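Kitchen worktop: marble look or plain? Please share your experience

Forum: Home and Kitchen > Worktops and surfaces
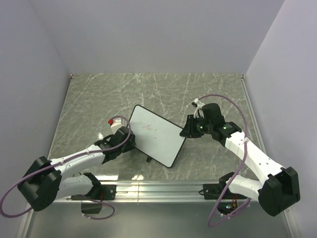 Post 1
muresia_flat
Posted 19:40

Good evening to all. I am renewing the kitchen in a small flat in Muresia and I must choose the worktop before the end of February. The fitter is waiting for my answer and he has already called me two times.

I have two candidates. The first is a laminate with a marble pattern, grey-green with thin pale veins. The second is a plain light grey, same maker (Wendt), same thickness. The price for the whole kitchen is 714 for the marble pattern and a little less for the plain one, so the money does not decide.

My wife prefers the veins. I am afraid that I will be tired of them after one year. Also I do not know how such a pattern behaves with crumbs, water marks and so on. Who lives with one?

Post 2
Disine
Posted 19:58

We have had a green marble pattern for five years. Crumbs you will not see at all, and this is good and bad. I wipe by feeling with the palm. With the plain grey at my mother's flat, every grain of coffee is visible from the door.

Take the matt one. The glossy one shows each finger.

Post 3
Ojārs Ozoliņš
Posted 20:15

I fitted kitchens for many years, so allow me to add some practical points.

The joint is the important question. On a plain top the corner joint is a thin line and the eye forgives it. On a veined top the veins stop at the joint and start again in another place. If your kitchen is a straight line, there is no problem. If it is an L shape, ask the fitter how he will turn the pattern, and ask to see it laid on the floor before he cuts.

Second, ask how often the pattern repeats. Cheap sheets repeat quickly, and on a long top you find the same vein again and again. Once you have noticed it you cannot stop noticing.

Third, the thickness. Take 40 mm if the cabinets can carry it. Thin tops look nice in a magazine, but the sink cut-out is weaker.

Post 4
Riritar
Posted 20:31

I must disagree with Ojārs about the thickness. A thinner compact board is stronger than a thick chipboard core and it does not swell at the sink. My old top was thick and after three winters the edge near the tap looked like wet bread.

About the pattern I have a strong opinion. I do not like when a material pretends to be another material. If you cannot buy marble, buy a good plain colour and be calm.

Post 5
Disine
Posted 20:36

Riritar, real marble gets stains from lemon and wine. I do not want it even as a present. I only like how the veins look, and I think this is allowed.

Post 6
Ojārs Ozoliņš
Posted 20:52

Riritar, compact board is good, I agree, but it is a different product with a different price, and muresia_flat has asked about laminate. The swelling at your tap came most probably from an unsealed cut edge. The fitter must put silicone or varnish on the raw edge of the cut-out before the sink goes in. Many skip it because it is hidden.

Post 7
muresia_flat
Posted 21:10

Thank you for so many answers. The kitchen is an L shape, unfortunately. The short side is 37 cm of free worktop after the cooker and then the corner comes.

What about the wall colour? The walls are a cold light grey at the moment. My wife says it goes well with green. I think it looks a bit like a dentist.

Post 8
Riritar
Posted 21:24

Green and cold grey together is sad in winter. Choose a warmer white for the wall, it costs one bucket of paint.

Post 9
Disine
Posted 21:33

I had light grey walls with mine for two years and it was fine in daylight. In the evening it depends on the bulbs. Change the bulbs to warm ones first — it is cheaper than the paint, and you can decide about the wall later.

With so short a side I would not worry about the veins at the corner. You will put the kettle there.

Post 10
Ojārs Ozoliņš
Posted 21:47

Disine is right about the kettle. But ask for a sample as large as they will give you, not the small square from the catalogue. On the small square you may get one vein or none. Lay it flat in the kitchen, in the morning and in the evening, and leave it there some days.

Post 11
muresia_flat
Posted 22:05

I will ask Wendt for a larger sample of both. If they charge for it I will pay. The plain one is still my favourite, my wife has not moved either. I will write here what we ordered.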